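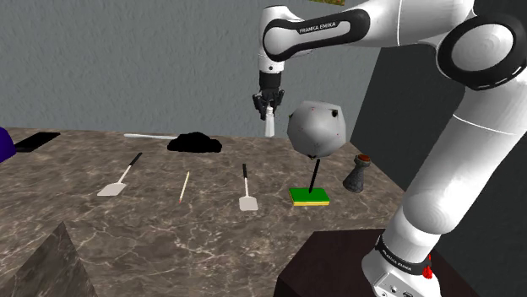

Figure 3. Simulated countertop cell: Franka Emika arm and gripper holding a small bottle-like object.

3. Planning and Budgeting for a Countertop Cell

Complete this section before you request quotes. It applies to single-arm cells planned with the Brellent layout tool. If you are adding an arm to an existing cell, go to Section 4.

3.1 Build the cell in simulation first

1. Open Brellent and select New Cell > Countertop.
2. Enter the length, depth and height of the counter you intend to use. Measure the counter itself. Do not copy the figures from a furniture catalog.
3. Place the arm base. In Figure 3 the base is at the lower right and the arm reaches over the counter from that side. Either side can be used, but the choice affects cable length and where the operator can stand.
4. Add the objects the arm will handle. Mix shapes and sizes. The layout in Figure 3 includes two spatulas, a green and yellow sponge and a large faceted ball.
5. Run the reach check. Mark every object the arm cannot reach with the gripper pointing down.
6. Save the layout and export the parts list.

Note: The parts list does not include the counter, the floor anchors or any electrical work. Enter these by hand on the budget sheet.

3.2 Choose the gripper

The gripper is the item most often changed after purchase. List the narrowest and widest objects in your layout and send both measurements to the supplier with your request. Thin items that lie flat, such as spatulas and pencils, need a separate trial. A gripper that holds a bottle securely may not be able to pick up a flat blade.

Caution: Gripper weight counts against the arm's rated payload. Subtract the gripper and the mounting plate before you compare your heaviest object with the rating.

3.3 Fill in the budget sheet

1. Enter the arm, controller and gripper on separate lines, even if they are sold as a package.
2. Enter the base or pedestal. The Neltley pedestal takes up 50 cm of floor width. Confirm that you have this space on the side you chose in 3.1.
3. Enter 4 days for installation and first tests. Add training days separately.
4. Enter cables. For a single cell, allow one spare of each type.
5. Enter replacement finger pads for the first year.
6. Enter the objects themselves. They wear out and get lost, and this line is usually left blank.
7. Enter $215 per month for the Brellent license if your site is not already covered.

Note: If the quote includes shipping, check whether it also includes unloading. Ilen delivers to the loading dock only.

3.4 Check the room

Before the order is signed, confirm the following:

Power outlet within reach of the controller, on its own circuit
Counter fixed to the wall or floor
Clear access to the connector panel on the arm base
Emergency stop within reach of the operator's position
Door and hallway wide enough for the crate

Caution: Do not rely on the simulated walls for clearance. Brellent places them for appearance and does not include outlets, pipes or shelves unless you add them.

3.5 Submit the request

Send the layout file, the budget sheet and at least two quotes to Olga Vieira in Purchasing. Technical questions about reach or payload go to Tomás Guerreiro. Requests received after the end of April are held for the next budget year.

If you change the arm or gripper after submitting, repeat 3.1 from step 5 and send the new parts list. Quotes from Tsang expire after 4 weeks and must be renewed before the order can be placed.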